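Moved apartments in February and finally got the kitchen down to what we use. A few notes in case you're doing the same.

The new place is 725 square feet. The old one was bigger, and we'd filled every cabinet in it. I gave myself one rule - if it didn't fit in the kitchen, it didn't come.

First thing to go was the Endetti stand mixer. Paid $215 for it, used it twice. Geetha Unnithan from my old building took it and bakes every week.

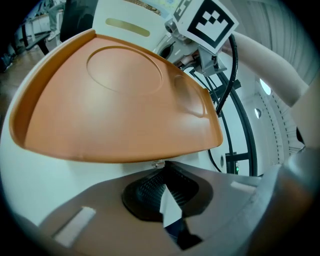
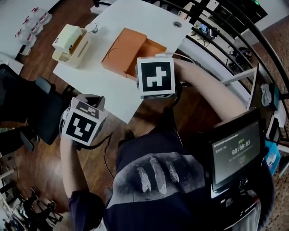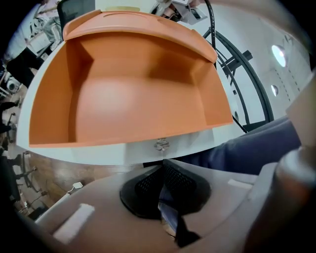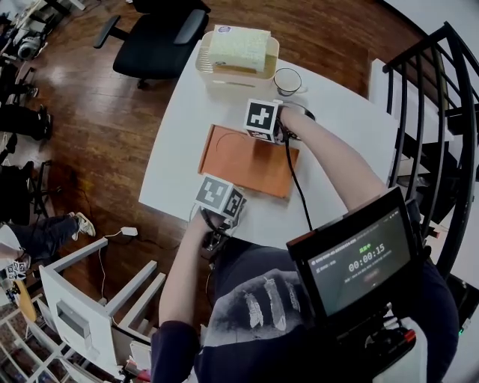 Drawers are where I went wrong for years. I bought dividers before I knew what was going in them. Now I take everything out and look at the bare drawer first. An empty one like the orange drawer in the white cabinet makes it pretty clear how much room you have. Then I put back only what I've used that week.

Second mistake was glasses. We had three sets and drank out of the same four. Kept those, plus two mugs.

Shelf liner: skip the sticky kind. I spent an entire evening scraping it off at the old place with a Nemby scraper and dish soap.

Still deciding on the Ladora pans. They're good but heavy, and the big one only fits in the oven. Will post the pantry next week.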